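Dresten Round Tablecloth Range

Product reference: Dresten 180
Supplied by: Jenkins Contract Linens, Davham
Page last revised: Tuesday, November 27, 2018

The Dresten range is supplied to nurseries, libraries, community centres and family cafés requiring a washable covering for round tables. Each cloth is cut to a finished diameter of 180 cm and hemmed at our Davham works. Plain and printed designs are available, and all may be combined within a single order.

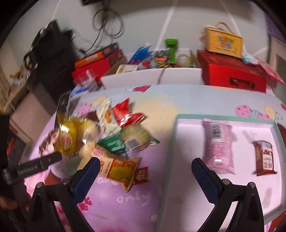 Cloths should be washed separately before first use. Thereafter they may be machine washed at 40 degrees with similar colours. Bleach must not be used on any design. Cool ironing on the reverse is permitted; tumble drying is not recommended, as repeated high heat will shorten the life of the hem.

Customers are asked to measure the full width of the table top and to add twice the intended drop. Where a table has an extending leaf, the measurement should be taken with the leaf closed. Oval cloths are made to order under the Nokon name and are listed separately.

Packing and delivery

Cloths are folded and packed in cartons of 3. Mixed cartons may be requested at the time of ordering. There are 1,232 cartons in stock at Davham at the date of this revision, and orders for stocked designs are normally dispatched within five working days. The works closes for two weeks in August, during which no deliveries are made.
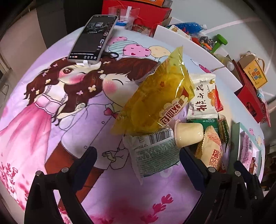 Reading time: 2 minutes

Returns and replacement

Unused cloths may be returned within 28 days in their original packing. Faults in stitching or printing should be reported in writing, quoting the batch number on the hem label. Cloths cut or altered by the customer cannot be accepted.

Replacement of a single cloth from a mixed carton is possible where the design remains in production. Enquiries concerning withdrawn designs, trade accounts and fabric samples should be addressed to Elaine Amaral, Contract Sales, at the Davham office.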